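Relell storeroom and front office clear-out - progress report for March
To: Miroslava Prokopenko, Vokis small grants
From: Hryhorii Nechyporuk 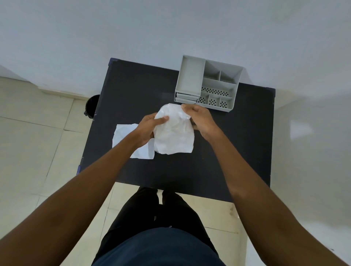

Quick one this month, sorry, writing between deliveries. Main point is we are on track with the sorting and a bit behind on the labels. Money fine. Details below in the order you asked for last time.

Where we are

Front office done except the two low cupboards. Storeroom past halfway. Back corridor not started and I would rather not start it until the shelving comes from Derkach, otherwise we just move piles from one floor to another.

338 items logged so far. Target in the application was 617 by the end of the grant, so more than half. The log is a plain spreadsheet, one line per item, keep / give away / recycle / ask. The "ask" column is longer than I would like. Mostly cables and keys.

Desks

This took up most of March. Every desk gets the same treatment now. Everything off, wipe down, then only daily stuff goes back. Pens, scissors, tape and sticky notes in the desk organizer, clips in the drawer if it has one. Paper goes in a tray or it goes out. The organizer sits at the right and toward the back so there is clear space in the middle to work. Left handed people can swap it, two have.

15 desks finished. Four left, all in the room by the stairs.

What slowed us down was loose packaging. Plastic bags inside plastic bags, tissue paper, torn sheets, padding from orders that came in years ago. Every drawer had some. We started out smoothing and folding each bag, which looked lovely and took forever. Stopped that in the second week. Now a bag gets scrunched up, checked for anything left inside, and goes in one of two bins - reusable or recycling. White carrier bags that are still sound go to the front counter, where they do get used. Paper goes separate from the start, I can't stress this enough, picking tissue out of a full bin of plastic afterwards is miserable and we did it twice.

Checking inside the bags was worth it by the way. Found a set of cupboard keys, a stapler and the spare fuses we had reordered in the fall.

Storeroom

Left wall cleared to the floor. Right wall has the old display boards, which are heavy and need two people, so they wait for a day when I have two people. Paint tins went to the city drop-off. There was a damp patch behind the tins, reported to the landlord, he has been to look at it, no date for the repair yet. Have kept cardboard away from that corner for now. Shelves there will have to be metal or stand off the wall.

Space freed is enough for the second shelving unit, which was a question mark in the last report. So yes please leave that line in the budget.

Labels

Behind. The first roll from Rekik was the wrong width for the bins and the replacement took most of the month. It is here now. In the meantime people wrote on masking tape, and it does the job but it peels. I have put a set of names on one sheet so we don't end up with "misc", "various" and "other" on three bins next to each other, as we had.

Spending

Bins and trays - bought, receipts sent with the February claim.
Labels - paid, wrong roll refunded, refund will show next month.
Shelving - ordered, deposit paid, balance on delivery.
Disposal - under what we planned, mainly thanks to the giveaway table taking more then expected.
Nothing else to claim.

If there is anything left under disposal at the end I would like to ask to move it to hooks and a wall rack for the corridor. Not asking formally yet, just so it isn't a surprise.

Problems

The "ask" pile, see above. I need decisions from people who are hardly ever in the building. Proposal is a list goes out by email, and anything with no answer by the end of next month gets given away. Tell me if you see a problem with that on the grant side, some of the older equipment may have been bought with Vokis money and I dont have the paperwork for it.

Also the giveaway table keeps growing back. People add to it. Fine in principle but those things are not in the log, so please don't read anything into the table when you visit.

Next month

Last four desks.
Labels on everything already sorted.
Display boards out.
Shelving up, if Derkach keep to the date.
Low cupboards in the front office.
Corridor, a first look only.

Visit - mornings are best, any time after 10, the loading door is quieter then. Ring the side bell, the front one still doesnt work.

Hryhorii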